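Budgeting for a second small arm – buy spare fingers now or later?

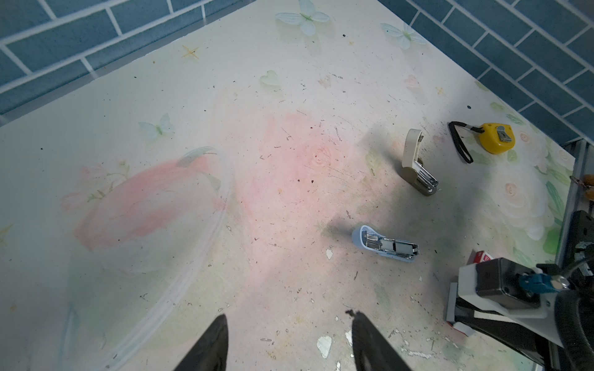

Sinéad Ó Ceallaigh
Community member, Plillari Help

Hello all! I'm putting together our January order and would love some advice. We have one arm picking up desk things – staplers, a tape measure, that sort of stuff – and I'd like a second. The Nygård kit is 356 dollars, and I can't decide whether to add spare fingers and a wrist cable now or wait and see (shipping is about 19 dollars each time, which stings a little).

Presenach
Get the spares now, and please do put a cable in too – we went through 6 fingers in our first year, mostly on metal things like staplers. I'd also set a bit aside for a decent clamp. Good luck, it's a lovely project!

Cisar
depends on the motor. check that first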